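Questions about the tables and spoons at the Sedunska guest apartments, updated 31st July.

**What is on the table when I arrive?**

Each place has a striped placemat, a plate and a bowl. The spoons are in the same place, so you do not need to search the drawers.
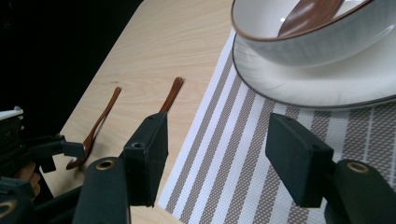
*Bowl and plate with the thin brown rim, and the brown spoons.*

**Can I put the spoons in the dishwasher?**

Please do not. Wash them by hand with warm water and a soft sponge, and dry them with a towel on the same day. The bowls and plates can go in the dishwasher on the upper rack.

**Are the spoons all of one size?**

No, we keep two sizes. The larger one is good for soup, and the smaller one many guests prefer for yogurt or for children.

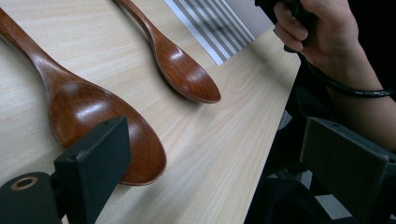
If you want more of one size, write to us before noon and we bring them to the apartment. In the Premen apartment there is a spare set of 4 in the tall cupboard.

**How do I clean the placemat?**

Wipe it with a damp cloth and leave it flat. Please do not iron it.

**I broke a bowl. Must I pay?**

One bowl, no. From the second bowl we ask 13 euros for each. Leave a note at the Hanham desk, or call extension 77.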